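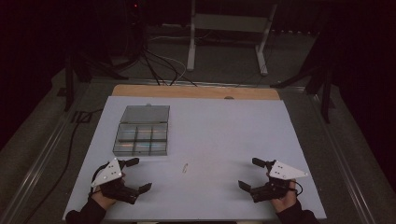

Small Parts Storage: Six-Cell Boxes

Gallery 2 of 9. Page maintained by Miyuki Shimada. Sizing notes by Haoran Lu.

The parts store at Nitach keeps its loose hardware in clear plastic compartment boxes. Stock on the shelf stands at 78. The six-cell type, two rows of three with a hinged lid, is issued for clips, pins and short fasteners. Larger items go in the Drernik drawers and are covered in a separate gallery.

A box is loaded on a plain, light-colored board. Small metal parts are easy to lose on bare wood grain, and a white or pale gray surface shows both the part and its shadow. The board should lie flat, with enough clear space beside the box to set parts down one at a time.

Metallic clip on the white board, to the right of the compartment box. Thin parts of this shape are stored one type per cell. Mixed sizes tangle and have to be sorted again at issue.

Cell dividers. Clear walls allow a stock check from above with the lid shut. Colored reflections along the plastic are normal for this material and do not indicate a crack. Check for cracks by running a fingernail along the top edge of each divider.
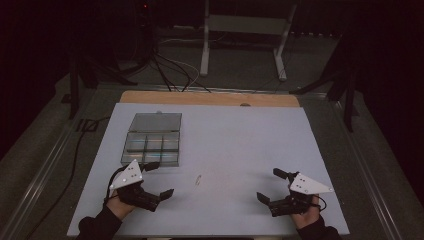 Lid position. For loading, the lid is laid fully back on the far side, away from the operator. A lid left half raised tends to drop during work – and a dropped lid moves the box. The tab at the rim is the lift point. Do not pry at the corners.

Empty check. All six cells are confirmed empty before a box is assigned a new part number. Old labels are removed at the same time. Kazue Kubo holds the label stock.

Board condition. Light surface marks are acceptable. Replace a board when the marks can be mistaken for parts at normal working distance. Replacement boards are ordered through Nomura, lead time 8 days.

Last revised 20 March 2024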